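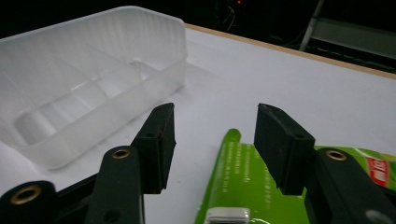 Item 3: Supply table and trays

Danjuma Idahosa reported on the supply table in Room 609. The divided trays are now in use on the white table. They let more light through than the old boxes did, so members can tell from the side whether a compartment has anything in it. Two members said the dividers are too close together for the wider tape rolls. Danjuma will ask Teshome whether a tray with fewer dividers can be had at the same price.

Labels were discussed. Paper labels came off the last set within a month. Agreed to try the Todeck write-on strips on the outside of each tray, with the contents in block letters and no abbreviations.

Agreed that green packages stay sealed until the open one is used up, and that they go next to the tray and not in it. Whoever opens a new one writes the month on it.

The wood edging on the table was raised again. It catches on sleeves at one corner. Danjuma to sand it before the August session. No cost.

Item 4: Ordering

The Gravetti order came in short by 6 packs. A credit has been promised but is not on the statement yet. Carried over to next meeting.

The quote from Ditell for shelving was read out. Members felt it was high for what it covers. No decision. Danjuma will get a second quote and measure the wall by the door again, as the two sets of measurements we have do not match.

Item 5: Clearing up

Reminder that the table is to be wiped down after each session and small items returned to their own compartment. Mixed compartments took most of the first half hour last time. The closing pair will check the trays before the lights go off.

Item 6: Any other business

A request for a second pair of long scissors was approved.

Meeting closed at 8:40 p.m.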